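Steller open day: notes from the gripper bench

Steller opened its workshop on Saturday, May 27, 2023, and I went along for the sausage sizzle and stayed for the hand-held grippers. The sausages ran out first.

Qiuyue Du had the bench at the back, past the pallets, with two hand-held units to compare. The Dolan is the tidy one. Its trigger is light, the jaws close evenly, and the handle was plainly moulded around the palm of a much larger person. The Uvau is heavier and looks like something off a tractor, which I mean as a compliment. Mine had done 1645 cycles on the test rig before anyone let the public near it, and the pivots still had no slop I could feel.

Visitors got seven tries each at picking up a washer. I managed four with the Uvau and two with the Dolan, then was beaten on both by a kid who hadn't taken her bike helmet off. The Dolan kept flicking the washer towards the fire exit. Qiuyue reckons the pads are too hard and has softer ones coming in December – the same month she was promised them last year.

The camera is where they part company. On the Dolan it sits so far forward that you mostly get a view of your own thumb work. The Uvau's is set back, and with the jaws wide you can line up on something before you commit to it.
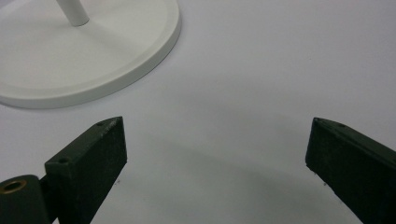
Vignesh Nair thought I was being unfair to the Dolan, and said so over the last of the onions. Wide jaws are lovely until you have to hold one up for a full shift, he said, and after an hour on the Uvau his wrist had filed a complaint. He'd take the lighter trigger and move the camera back himself with a bracket and two screws.

Parking was $7, cash only.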